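Himance Is Quietly Pulling the Small Laptop, and Its Fans Are Buying Spares 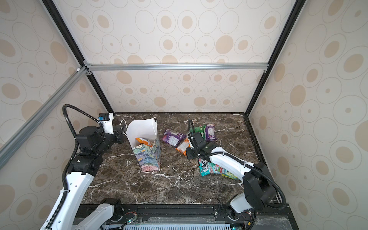 Photo: Bunon Media

The Rees 2 is going away. No announcement, no farewell sale, just a page on the Himance store that used to have four colors and now has one. Gray. Ships in February, or says it does.

I called the Himance shop in Wustovgate to ask. The clerk checked, put me on hold, came back and said the display unit had been moved to the back and she hadn't been told when it was coming out again. Could she sell me one? She could, if I wanted the base model. Did she know about a replacement? She did not. Very polite about it.

So, what are we losing. A small, thick, slightly ugly laptop with a keyboard people get weird about. Two USB ports on the left, a full-size HDMI on the right, a card slot that takes the whole card instead of leaving half of it sticking out. A battery you can swap with an ordinary screwdriver. The screen was never good. Sixty hertz, dim near a window, a fat bezel all the way round. Owners will tell you they don't care, and I beleive them, because I've been typing on one for most of my working life and I stopped seeing the bezel years ago.

The price helped. My first one was used, $200, with a cracked corner and somebody's sticker residue on the lid. Still runs. The hinge squeaks. I wrote most of this on it.

Himance would like everyone on the Bunon by now. Fair enough, the Bunon is a better computer by nearly any test you can run. Brighter, faster, lighter. The fan hardly ever comes on. It also has its memory soldered down and a battery that's glued to the case, and the nearest thing to a port is a pair of identical holes you need an adapter to do anything with. I had a review unit for a month. Liked it fine. Lost the adapter twice.

The company's answer, when I finally got one by email, was two sentences long. It said the lineup is "reviewed regularly" and that parts for the Rees 2 will remain available. It didn't say for how long. I wrote back asking exactly that and haven't heard.

Parts are the whole question for the owners' forum, where the thread on the subject had hit 1566 replies last time I looked. Lots of panic in there. Some useful stuff too. Batteries first, is the general view, then keyboards, then the little board that carries the charging socket, which wears out if you travel. One poster has bought three complete machines and put them in a closet. Another says batteries go bad sitting in closets, and off they go for six pages.

He's right about the batteries, by the way. Store them half charged, somewhere cool, and don't stock up for the next decade. Buy one now and one later if there is a later.

Should you get a Rees 2 while there's still stock? Depends. If you edit video, no. If you want something that'll last through a long flight with the brightness up, also no. If you write, do email, keep a spreadsheet or two and like to fix your own things - maybe yes, at the right price, and I wouldn't pay full. The base memory is stingy but you can add more your self in the time it takes to make coffee. Check the hinge on a used one. Check the charging socket, give the plug a wiggle.

I put mine in the bag this morning along with the screwdriver. The gray one is still in my cart. Haven't clicked yet.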